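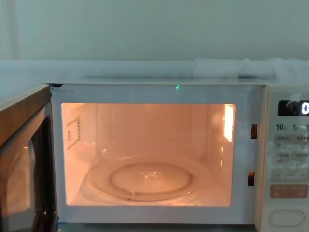

3.2 Reheating equipment in the shared kitchens

Figure 2. Microwave oven in one of the shared kitchens of the Plalldale residence, with the door open and the turntable in place.

The second group of appliances in our survey are the microwave ovens. Every shared kitchen in Plalldale has one, and in the diary study the residents named it more often than the stove. From the 499 diary entries that mention warm food, the larger part describes reheating of a meal which was cooked on an earlier day. Ó Dubhghaill, in her notes on the Trodden houses, observed the same habit among older tenants.

The oven in Figure 2 is white and stands on a pale ledge against a plain wall. The door opens to the left, and the lamp is on the right side of the cavity. This arrangement is of some importance for the users. A person who takes out a plate with the right hand must hold the door with the left one, and in a narrow kitchen the open door can take away the only place where the hot plate could be put down. Eleven residents wrote about this problem in their diaries. Two of them asked for a free shelf on the other side of the oven.

The turntable was a second frequent subject. It is a wide, shallow glass plate, and it fills most of the width of the cavity. Residents with large square dishes reported that the dish touched the wall and stopped turning, so that the food was warm at one end and cold at the other. In the Keogh building, where the kitchens are shared by more people, the residents had made a rule that the glass plate is washed each evening and put back before the door is closed. No such rule was written down in Plalldale, and the question who should clean the plate appears in 35 entries, mostly in December, when many guests were staying.

We did not measure power or heating time for this section. The interviews concerned only how the oven is reached, shared and kept clean. The answers on cleaning are treated together with those on the refrigerators in Section 3.3.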